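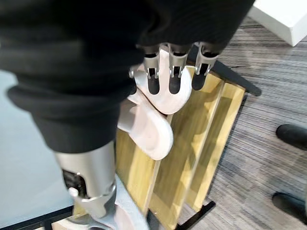 The hand over the wooden shoe rack, slipper task.

Junddale Robotics Club – progress report to the Droneda small grants fund
Covering the term to the end of September

We promised you a hand that tidies footwear. We have a hand that tidies footwear some of the time, and I would sooner you heard that from us than worked it out from the table at the back.

Students logged 400 attempts at the slipper task this term. A slipper counts as put away if it ends up on the rack, toe pointing the right way, with no help from a student. By that measure 167 attempts succeeded. The students' first draft of this report gave a higher number, which they got by counting slippers that landed on the rack in any position at all. We took those out.

The thumb is the strongest part of the design and the fingers are the weakest. Soft soles fold when the fingertips close on them, and the grip planner, which the students borrowed from the Blöndal code library, assumes a stiff object. Two of our older students are rewriting that section. They expect to finish before winter break. They also expected to finish before summer break.

Of the $2131 awarded, everything has been spent except $37. Most of it went on replacement finger joints and a second set of cables. I am not convinced the second set was needed. The first set failed after a student routed it over a sharp bracket, and a better bracket would have cost far less. We now check routing before each session.

The Ferkcombe regional meet is our next deadline. The rules there ask for mixed footwear, including lace-up shoes, and the team has not tried laces once. Several students think the current software will cope. I have asked them for a test instead of an opinion – so far I have the opinion.

Attendance has been good, and the younger students can now calibrate the wrist on their own. That part of the proposal has been met in full.

We are not asking for more money this term. If the soft-sole rate has not improved by the next report, we would suggest dropping slippers and entering with hard shoes only.

Faculty advisor, Junddale Robotics Club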